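About the workshop

Brisell is a shared workshop in an old print works. It began with one bench, one lathe and a lease on a single room. We now have 407 square metres over two floors, and 50 members who pay by the month and come and go with their own keys.

Most of what gets built here is for people's own homes: bikes, speakers, a loom, a good deal of furniture. The upstairs back room belongs to the robot group. They work on a two-armed machine at a white table, and the job they have set it is sorting small shopping into a tray. One arm ends in a gripper and the other in a hand with several fingers, so that the two can be tried on the same things.

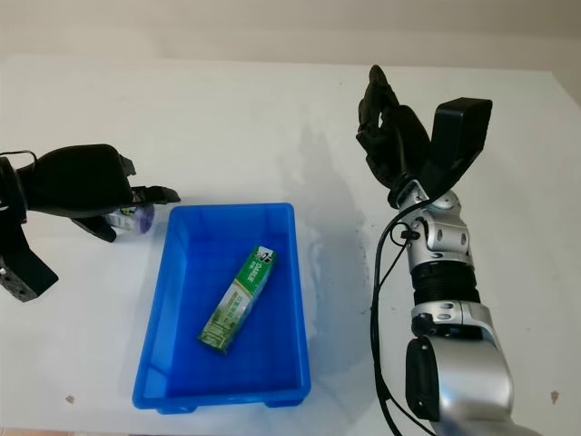 The group meets in the evenings from 7 pm. Nobody needs a background in engineering to join. Wiring, brackets and code are all shared out, and new members usually start on cables. The arms came to us second-hand through Kravchuk, the parts dealer by the canal, and Skilness cut the plates for the stand at cost. The whole build has a budget of 2,000 pounds a year, of which 300 is kept back for spares. Motors are the main expense.

Packets and small bottles make up most of the practice items. Members bring them from their own cupboards and take them home again afterwards. The group keeps a notebook by the door with the settings used each evening, and anyone in the workshop may read it.

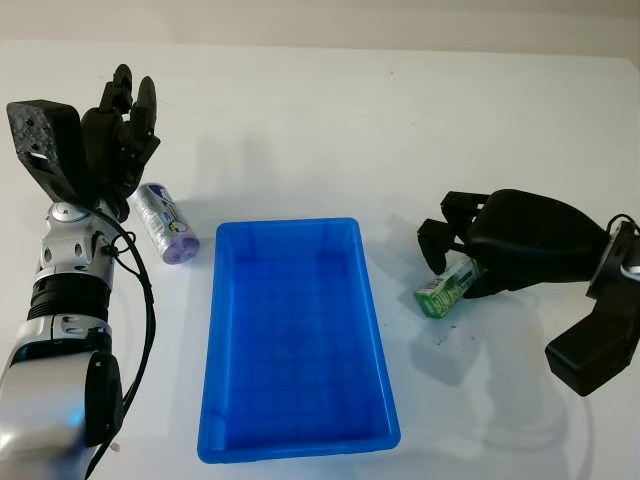

Serkell writes that the gripper was the easier half by a long way, and that anyone starting a build like this at home should get one simple gripper going before spending money on fingers. The fingers took most of a winter.

The robot room is open to visitors on the same terms as the rest of the building. Ring the lower bell, as the upper one is not connected. Parking is in the yard until 9 pm, when the gate is locked.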